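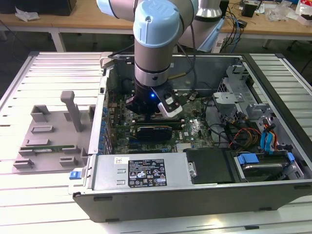
Rereo 4 is a motion planner with a scene editor and a perception module, and I have run it on our two-arm cell since October. Collision geometry is where it earns its licence fee. With a tower on its side and the gripper straight down just above the graphics card, Rereo held clearance on every approach. Replanning took 70 ms. Cables are still modelled by hand.

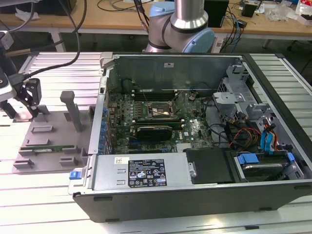

Tower and fixture plate on the worktable.

Calibration is less polished. The wizard wants 12 poses, rejects two without explanation and writes its log in grey on grey. Bundemen does this better. 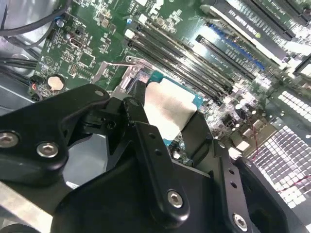
Heledd Sayce disagrees on force control: she finds the default compliance gains too stiff for socket work and loads her own from a Prydderch config file. I left the defaults alone and saw no faults.

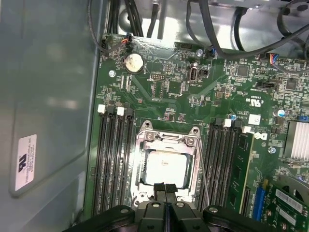 The behaviour tree editor needs work too. Undo stops at the last compile, and a renamed node loses its colour tag. Export to Rornamo is fine. Four stars out of five, pending a fix for undo.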